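Telley Floor Pickup, data card

Version 8. Maintained by the Zarei household objects group. Previous versions are kept on the Ernex mirror but should not be mixed with this one, as the folder names changed.

Summary

Telley is a collection of short recordings of small things being picked up off a floor and put away. The main activity is putting drink cans into a plastic basket and keeping them upright. Other small household items also turn up, mostly card boxes. There are 817 recordings in this version, each with up to 90 seconds of footage.

The floor is marble-patterned, and the pattern matters more than we expected when we started. It is mottled and veined in pale colors, and pale labels can get lost in it. If your method depends on a plain background, try the Trosis subset first.

Objects

Cans. Soft drink cans in several colors. Two cans of the same color can be in the basket together, so color alone is not a safe way to tell them apart. Use the object number in the notes file.

Basket. Light blue plastic, rectangular, with perforated sides. A can counts as put away when it stands on its base inside the basket. A can leaning on its neighbor is marked "partial".

Card boxes. Small boxes with busy printed faces. Printed text on the boxes has not been transcribed.
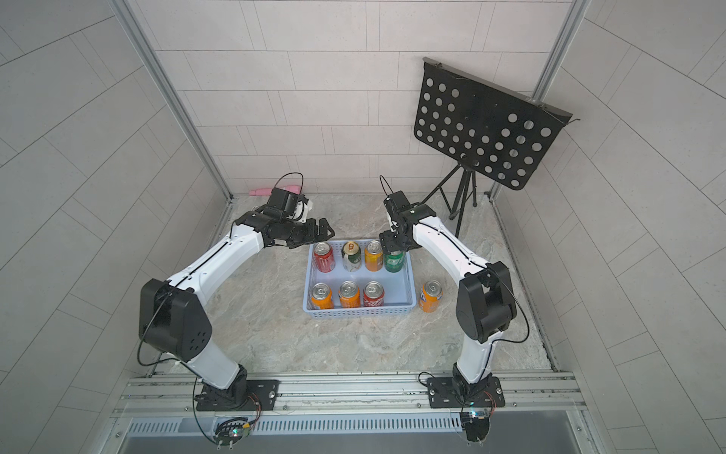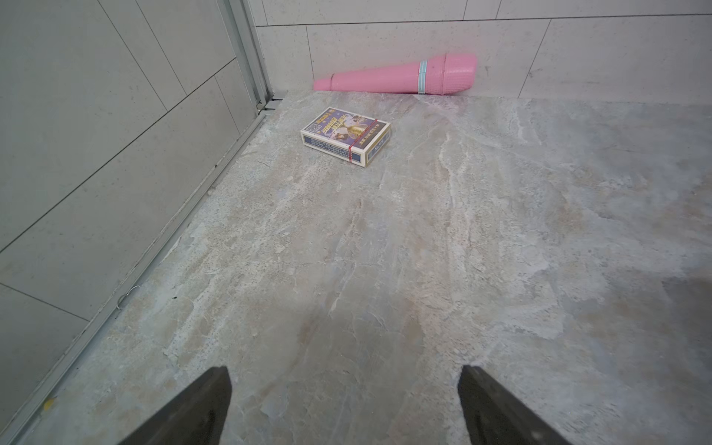

Same floor in all three views. 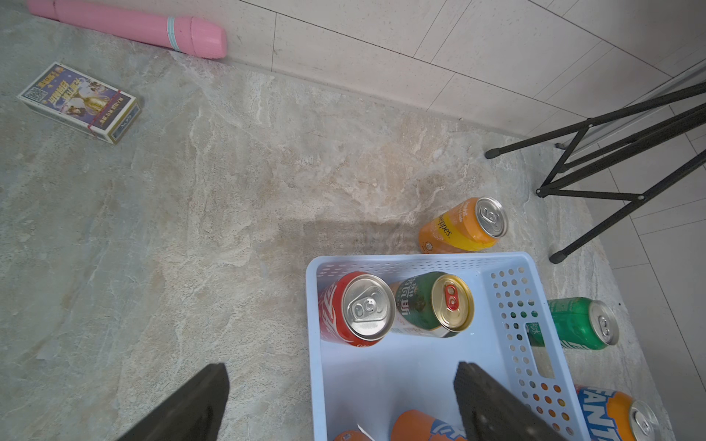 Folder layout

recordings/ has one folder per recording, numbered from 0001
stills/ has 3,000 single images, already sorted by object
notes/ has one text file per recording
lists/ has the suggested training and test lists

Each notes file gives the starting position of every object, the order in which things were picked up, and the final state. Positions are written in words (left, middle, right, near wall) – we did not measure them. Left and right are always from the fixed view, even when the still you are looking at came from somewhere else.

Known problems

Some notes files from October use "crate" for the basket. Treat the two words as the same.

Cans lying on their side are labeled "down" in the notes and "side" in the lists. This will be fixed in the next version.

In a few recordings a can is placed in the basket, taken out and placed again. The notes only give the last placement.

Shadows on the floor were sometimes outlined as objects in version 7. We removed the ones we found, but please report any that are left.

Use

Free for research and teaching. Do not repackage the stills without the notes folder. If you add your own labels, put them in a separate folder and leave ours unchanged – it makes merging much easier.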